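Off Topic > Random thoughts thread, part 9

Rules are the same as last time. Post the odd things you think about when you should be doing something else. No politics. Part 8 got locked at 1259 replies.

moss_ladder
A loaf of bread has two ends and almost everybody in my family refuses to eat either one. So every loaf is sold with two slices that go to the birds. Factor that into the price.

tinroof
The ends are the best part for toast. Your family is wrong.

moss_ladder
I didn't say I agreed with them. I said they refuse.

Kettlehand
Doors. We put a hole in the wall on purpose and then spend money on a thing to fill the hole. I thought about this for the whole drive home from Clirkville and missed my exit.

ovenmitt20
You'd be stuck outside without the hole.

Kettlehand
I know what a door is for. I'm saying it's strange if you look at it for long enough. Windows are the same problem but you also have to wash them.

parallel_pete
Trees are mostly made out of air. The carbon comes from the air and the ground only gives a little bit. I was taught this in school and didn't believe it until I was past 30. A log is air that got hard.

tinroof
Air and water. Don't leave out the water.

parallel_pete
Fine, air and water.

Stasosby
My username is a town I made up when I was a kid. I drew maps of it. It had 800 people and one road, and the road went to another town I also made up, called Zamani. I never decided what anyone in Zamani did for work. Sometimes I still feel bad about that, like I left them with nothing to do.

moss_ladder
Was there a bridge? Every kid's map has a bridge.

Stasosby
There was a bridge. There was no river, I just liked drawing bridges.

Kettlehand
We have one of those in Kirkthorpe. They moved the creek into a pipe and left the bridge up. You drive over it and there's grass on both sides.

ovenmitt20
Birds don't know what month it is but they leave in November anyway. I need a phone to tell me what day it is and I still get it wrong.

parallel_pete
A lot of birds leave well before November. And they do know, in a way. They go by how long the daylight lasts.

ovenmitt20
The ones by me leave in November. I can only report on the ones by me.

tinroof
Going by daylight is not knowing the month. If I get hungry at noon that doesn't mean I can read a clock.

parallel_pete
It sort of does, though. Your stomach is a clock with one number on it.

tinroof
Disagree. Mine goes off at 10 in the morning and again at 11.

moss_ladder
I think you two had this same argument in part 7, except it was about dogs and dinner.

Stasosby
It was cats.

Kettlehand
Next one. Your skeleton is wet. People picture it dry because the ones in classrooms are dry, but yours has been wet the whole time.

ovenmitt20
I was about to eat. 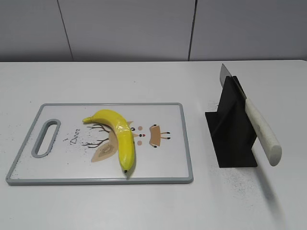

tinroof
Do teeth count as part of the skeleton?

parallel_pete
They're counted with the skeleton but they aren't bones. They're made of different stuff and they don't heal the way a bone does.

tinroof
So teeth are the only part of it you have to clean yourself. Everything else in there is handled.

Kettlehand
And you get two sets of them, and the first set is just for practice. I can't think of another body part with a practice version.

moss_ladder
Hair, maybe. Babies often lose the first batch.

Kettlehand
Hair falls out and grows in all your life. I wouldn't call that practice.

moss_ladder
I would.

Stasosby
Somewhere there is an oldest sandwich. One that somebody put down and forgot, and it's older than all the other sandwiches that still exist. I don't know where it is and neither does whoever made it.

ovenmitt20
Car under a seat, my guess. Or a school locker.

tinroof
At what point does it stop being a sandwich – when you can't eat it, or when you can't tell what it was?

Stasosby
When you can't tell what it was. Plenty of sandwiches can't be eaten on day one. There was a gas station on the way to Clirkville that sold them.

Kettlehand
Egg salad?

Stasosby
Egg salad.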